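Collecting examples in a simulator, part two

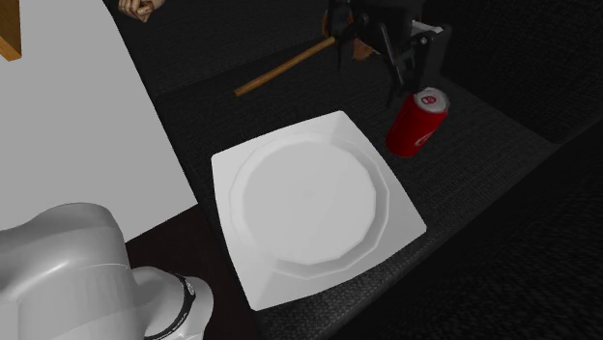 Page 1 of 4

18 March 2019

I said last time that I would write up how the collecting works, as a few people had asked about that more than about the training. This is mostly a record of what I do at the desk. If you want the maths, there isn't any in this one.

The project is still called Okach. The aim is modest: given a view of a table and a short instruction, move the arm so that the gripper picks up the right thing and puts it down in the right place. The learning part copies examples. It gets no reward and no second chance to work things out for itself, so whatever it knows about picking up a can it has to get from me driving the arm and picking up a can. If I do it badly, it learns to do it badly.

I have 1383 episodes kept at the moment. An episode is one attempt at one instruction, from the arm's starting position to the point where I let go of the object and press the key to end it. Each one is stored with the rendered view at every step, the arm's joint positions, whether the gripper is open or closed, and the instruction as text. The kept ones are all from the simulator. I would like to move to a real arm one day, but a simulated one doesn't need a room, and I can reset it with one key.

The table

The set I am working on now is the can and plate set. The instruction is "put the can on the plate". There is a red soda can, a square white plate with a round well in the middle, and a hammer lying farther back. The hammer has no part in the task. It is there so that the model sees a table with something else on it, and so that I can use the same layout later for instructions about the hammer.

When I started I had only the can and the plate on the table, and the model I trained on those did well until I added a third object, at which point it went for whatever was new. I had expected it to be distracted a little. I had not expected it to give up on the can altogether. Those early episodes are still on the disk in a folder called "bare" and I don't use them.

The table surface is black with a fine woven pattern to it. I tried a plain flat black first and found it very hard to judge height while driving, as there was nothing for my eye to hold on to. The pattern is faint but it helps me.

The plate was an awkward choice, looking back. It is square on the outside, with flat rims that rise gently, then there is a raised ring, and only then the round well. If you release the can over the middle it stands up properly. If you release it so that part of the base is on the ring, it leans, and sometimes it goes over. The well is not a true circle either. It is made of short straight pieces because I took the model with the lowest detail to keep the physics quick. I have a smoother version but it slows each step down enough that driving feels sticky, and I make more mistakes when driving feels sticky.

How an episode goes

The reset puts the arm back, moves the can and the hammer to new positions and gives the plate a small random turn. I look at the layout for a moment before I touch anything. If the can has been placed overlapping the plate, I throw the layout away and reset again. I used to drive those anyway and sort them out later, and the sorting took longer than the driving.

Then I bring the gripper over the can and stop above it. I make a point of the stop. In my first batch I came in on a long slope, down and across at once, as that is how I would reach for a can with my own hand. It looks natural on playback. The trouble is that a model copying a slope has to get height and sideways position right at the same moment, and a small error in either means a finger lands on the lid. With a stop above the can, it has one place to correct itself before coming down. So now it's across, stop, straight down, close, straight up, across, stop, down, open.

The picture at the top is from that first stop, or close to it. The fingers are just above the lid and slightly off to one side of it. That offset is the sort of thing I leave in. I will nudge the gripper into line before going down, and the nudge is part of what I want recorded. If every approach in the set were perfectly lined up, the model would never have seen what to do when its own approach wasn't.

For the same reason I do a share of episodes with a mistake put in on purpose. I go too far past the can, or stop too high, and then put it right. I wrote 200 of these into the plan for this set. They are dull to do and I kept putting them off, so I've started mixing them in with the ordinary ones, with the script telling me at reset which kind it wants.

Driving

I drive with a cheap six-axis controller that sits under my left hand, and I use the keyboard for the gripper. My speed is capped by the script. Without the cap I get faster as an evening goes on, and you can plot it. The late episodes in the first batch take noticeably fewer steps than the early ones, and the model trained on the lot of them moved at an odd pace that was neither one nor the other.

Menaka Amarasinghe has been driving some episodes too, which has been useful in ways I hadn't planned for. She comes down on the can more slowly than I do and she always takes the plate's near rim as her line, where I go by the middle of the well. I worried that mixing two people's habits would muddle things. I trained on mine alone, hers alone, and both together, using the same number of episodes for each, and both together came out best. I don't want to make too much of one comparison on one task. I have kept a field for the driver's name in the file all the same, so that I can split them again if I need to.

She also pointed out that I never went round the far side of the can. However the layout fell, I came at it from the same side, as that's the side I can see best from the view I drive with. I checked and she was right. There is now a second view in a small window for driving, though it isn't saved with the episode.

What I throw away

I go through everything at the end of a session, at four times normal speed. An episode goes in the bin if the can falls over and I don't stand it up again, if the gripper passes through part of the plate (this happens when I push down too hard and the physics gives up), or if I stopped in the middle to do something else and left a long stretch of nothing. I used to cut out those stretches. The cuts left small jumps in the joint positions and I decided it was simpler to lose the episode.

I keep the slow ones, the ugly ones and the ones where I missed the can and went back for it, provided it ended up on the plate.

The check for "on the plate" was wrong for a while, I should say. It tested only whether the can's base was within the outer edge of the plate, so a can leaning on the ring counted as a success. I found 12 of those when I went back through, all marked as good. The check now wants the can upright and the base inside the well, and it waits a second after release before it looks.

File names and other housekeeping

Each layout family has a name so I can talk about it without reading out a string of settings. The can, plate and hammer one is Vetlow. Nuvia has the same objects with the light moved. Rathnayake is the one with the big pale panel taken out, which I made to find out whether the model was using the edge of the panel to work out where the table was. It was, a bit. Success dropped when the panel went and came most of the way back once I had trained on both.

I'd advise anyone doing this to write the layout name into the episode itself and leave the folder out of it. I moved folders about in June last year and lost track of which episodes had been done under which light. I got most of it back by looking at the shading on the plate, one episode at a time, and I would not care to do that again.

The instructions are stored as plain text and I vary the wording. "Put the can on the plate", "place the red can on the white plate", "move the can to the plate". I write these beforehand in a list. When I tried making them up as I went along, I used the same one nearly every time.

Where it stands

The model trained on the present set manages the first half well. It finds the can, stops above it, comes down and closes. Putting it down is where it goes wrong, mostly by letting go too early when the plate has been turned a long way round. The random turn in the reset is small, so there aren't many examples of that, and the next batch will have a wider turn and not much else changed. I'd like to do the hammer instructions as well but I am leaving them until the can is dependable.

The long handle is going to be a nuisance. There are plenty of places to hold it and only a few of them let you lift it level, and I haven't settled on whether I should always grip near the head or let the drivers choose. If you've collected examples with long objects and have a view, the comments are open.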